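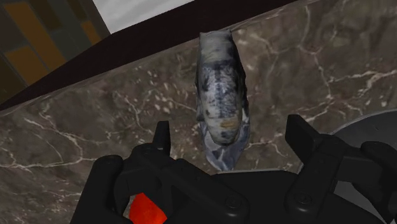 조리대 위의 생선과 우리 팀 그리퍼. 시뮬레이터 화면.

Skallik 부엌 정리 과제, 중간 기록

2019년 12월 16일

우리 팀 부엌에 드디어 생선이 들어왔다! 다들 생선은 나중에 하자고 했는데 내가 계속 졸랐다. 컵이나 상자는 어느 강의 예제에나 나오지만 생선은 한쪽이 뭉툭하고 반대쪽으로 갈수록 가늘어져서, 어디를 어떤 방향으로 잡느냐에 따라 결과가 완전히 달라진다. 화면에 처음 올라온 걸 보고 소리를 질렀더니 옆방에서 조용히 하라고 문을 두드렸다.

Skallik은 Ornholm 학생들이 모여 만든 로봇 조작 동아리다. 나는 교환학생으로 와서 가을에 들어갔고, 지금은 팀원 7명이 Truvel 대회 준비에 매달려 있다. Truvel은 시뮬레이션 안에서만 치르는 학생 대회인데, 올해 과제가 부엌 정리다. 조리대에 물건이 흩어져 있고, 로봇 팔이 지시받은 물건을 골라서 지시받은 자리로 옮긴다. 제한 시간은 한 판에 2분. 처음 들었을 때는 넉넉하다고 생각했다. 경로 계획기가 한 번 고민에 빠지면 그 시간이 얼마나 빨리 가는지 그때는 몰랐다.

내 담당은 파지 후보를 고르는 부분이다. 물체 표면에서 손가락이 닿을 만한 곳을 잔뜩 뽑아 놓고, 점수를 매기고, 높은 것부터 팔이 갈 수 있는지 확인한다. 말로 하면 간단한데 점수 함수가 정말 재미있는 골칫덩이다. 처음 버전은 손가락 두 개가 마주 보는 면의 각도만 봤고, 그 결과 생선 꼬리 끝을 아슬아슬하게 집는 자세가 늘 일등이었다. 집히기는 집힌다. 그런데 들어 올리는 순간 무거운 쪽이 축 돌아가면서 바닥으로 떨어진다. 그걸 고치려고 무게중심에서 멀어질수록 점수를 깎았더니 이번에는 몸통 한가운데만 고집했고, 거기는 그리퍼를 거의 끝까지 벌려야 하는 폭이라 조금만 비뚤게 내려가도 손가락이 등을 밀어 버렸다.

그래서 지금은 세로로 긴 물체면 긴 축을 먼저 구하고, 그리퍼를 그 축에 직각으로 맞춘 다음, 중심에서 꼬리 쪽으로 조금 내려온 구간만 후보로 남긴다. 코드가 약 400줄에서 그 절반쯤으로 줄었다. 지우는 게 이렇게 신나는 일이었다니!

팔 움직임은 Marites Saludo가 맡고 있다. 팀에서는 다들 성으로 Saludo라고 부르고, 이 사람이 짠 경로 모듈도 어느새 폴더 이름이 Saludo가 되어 버렸다(본인은 바꾸자고 하는데 커밋 기록이 꼬일까 봐 아무도 손을 못 댄다). 이 모듈의 좋은 점은 물건 위로 높이 올라갔다가 내려오는 길과 옆으로 낮게 들어가는 길을 둘 다 계산해 두고, 남은 시간에 따라 고른다는 것이다. 지난주까지는 무조건 높은 길만 썼다. 안전하긴 한데 한 번 옮길 때마다 팔이 천장 구경을 하고 오는 느낌이었다.

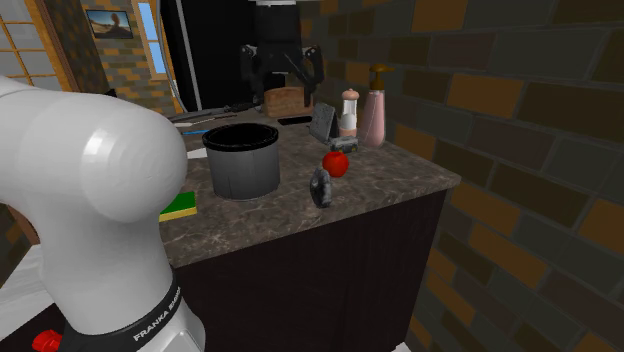

동아리에 들어가려면 로봇을 다뤄 본 경험이 있어야 하나요?
경험은 없어도 되고, 파이썬으로 반복문과 함수를 쓸 수 있으면 나머지는 첫 달에 같이 배웁니다.

나도 들어올 때 좌표계 변환을 손으로 한 번도 안 해 본 상태였다. 첫 달에 Peter Skála 선생님이 화이트보드에 축을 그려 놓고, 로봇 밑동에서 본 토마토 위치와 손목에서 본 토마토 위치를 서로 바꿔 보라고 하셨다. 한 시간 내내 부호를 틀렸다. 선생님은 답을 알려 주는 대신 두 팔로 직접 로봇 흉내를 내셨는데, 그게 어찌나 잘 이해되던지 지금도 코드가 막히면 혼자 의자에 앉아서 팔을 휘적거린다. 추천하는 방법이다. 카페에서는 말고.

부엌 과제의 진짜 매력은 물건마다 성격이 다르다는 데 있다. 토마토는 둥글어서 손가락이 조금만 중심을 벗어나도 굴러간다. 냄비는 통째로 잡기에는 너무 커서 테두리를 집어야 하고, 그러면 손가락 하나는 안쪽으로 들어가야 한다. 수세미는 쉬운 줄 알았는데 낮다. 낮은 물건을 잡으려면 손가락 끝이 조리대에 거의 닿을 만큼 내려가야 하고, 높이가 몇 밀리미터만 틀려도 접촉력이 확 튀면서 그 판이 끝난다. 우리 팀이 제일 많이 실패한 물건이 바로 수세미다. 생선이 아니라니, 내가 대신 억울했다.

실패 기록은 전부 남긴다. 이건 Peter 선생님이 정한 규칙인데, 성공한 판은 점수만 적어도 되지만 실패한 판은 어느 단계에서 무너졌는지 한 줄로 써야 한다. 지금까지 쌓인 기록이 376판이다. 처음에는 귀찮아서 다들 "놓침"이라고만 썼다가 한꺼번에 다시 돌려 보는 벌을 받았고, 요즘은 꽤 문학적이다. "접근 양호, 하강 중 옆의 물건을 건드림, 당황한 듯 정지." 로봇이 당황할 리는 없지만 정말 그렇게 보인다.

기록을 단계별로 묶어 보니 잡는 순간보다 내려놓는 순간에 실패가 더 몰려 있었다. 이건 꽤 충격이었다. 우리는 몇 주 동안 잡는 얘기만 했으니까! 손가락을 여는 속도가 너무 빨라서 물건이 튕기는 경우가 있고, 목표 높이를 조리대보다 살짝 위로 잡아 놔서 툭 떨어뜨리는 경우가 있다. 토마토를 냄비에 넣는 과제에서는 손목이 테두리 위에서 충분히 기다리지 않고 바로 손을 펴 버렸다. 고치는 건 하루면 됐다. 아래로 천천히 내려가다가 접촉이 느껴지면 멈추고, 잠깐 쉬고, 손가락을 반만 열고, 또 쉬고, 다 연다. 어린 동생한테 유리컵 내려놓는 법을 가르칠 때랑 똑같다.

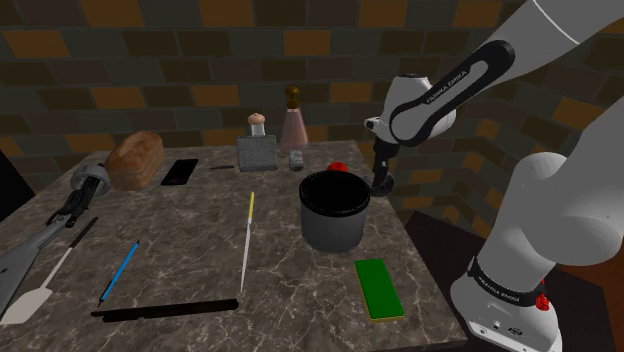 읽는 시간 7분

요즘 연습하는 건 물건이 빽빽할 때의 순서 정하기다. 칼이나 펜처럼 길고 가는 물건이 조리대 한가운데 있으면 그 뒤에 있는 걸 낮은 길로 가지러 갈 수가 없다. 그렇다고 앞의 것부터 치우면 시간이 든다. 대회에서는 지시받지 않은 물건을 건드리면 감점이고, 옮기는 건 건드리는 것보다 감점이 더 크다. 그래서 "돌아가는 데 드는 시간"과 "치웠을 때 깎이는 점수"를 같은 단위로 바꿔서 비교해야 하는데, 그 환산 비율을 놓고 팀 채팅방이 밤마다 뜨겁다.

나는 웬만하면 돌아가자는 쪽이고 Saludo는 과감하게 치우자는 쪽이다. 내기도 했다. 같은 배치를 두 방식으로 돌려서 점수가 높은 쪽이 상대에게 국수를 사 달라고 할 수 있다. 첫 번째 배치는 내가 이겼고, 두 번째는 졌다. 스마트폰처럼 납작한 물건은 팔이 위로 지나가면 그만이라 내 방식이 유리한데, 키가 큰 병이 뒤쪽에 서 있으면 높은 길이 막혀서 이야기가 달라진다. 분홍색 병, 너 말이야.

긴 물건을 잡는 건 생선 때 만든 코드가 그대로 통해서 기분이 좋았다. 긴 축을 구하고, 직각으로 맞추고, 중심 근처를 집는다. 다만 칼은 한가운데를 집으면 안 된다. 손잡이 쪽으로 후보를 제한하는 규칙을 따로 넣었는데, 그러면 중심에서 멀어지니까 아까 그 문제, 들자마자 무거운 쪽으로 기우는 문제가 또 돌아온다. 지금은 쥐는 힘을 조금 올리고 드는 속도를 낮춰서 버티고 있다. 뒤집개도 같은 방식으로 해 봤더니 칼보다 훨씬 얌전하게 따라온다. 길고 가는 손잡이라 걱정했는데 의외로 효자다.

방학 전까지 하고 싶은 게 아직 많다. 우선 물체 위치에 일부러 오차를 섞어서 다시 돌려 봐야 한다. 지금은 시뮬레이터가 알려 주는 정답 위치를 그대로 쓰고 있는데, 본선에서는 카메라 영상만 준다고 한다. 인식 쪽 친구들이 만든 모듈을 붙여 보니 생선의 앞뒤를 가끔 거꾸로 알아본다. 얼룩무늬 때문인지 모양 때문인지는 아직 모르겠고, 무늬를 지운 모델로 비교 실험을 해 보기로 했다. 결과가 나오면 그래프랑 같이 올릴게요.

파지 점수 함수를 보고 싶다는 분이 댓글에 계셨는데, 주석을 좀 정리한 다음 공개하려고 한다. 변수 이름에 fish가 너무 많이 들어가 있어서 지금 상태로는 칼을 잡을 때도 fish_axis를 부른다. 이것부터 고치고 오겠습니다. 참, 국수는 다음 배치 결과가 나올 때까지 보류다.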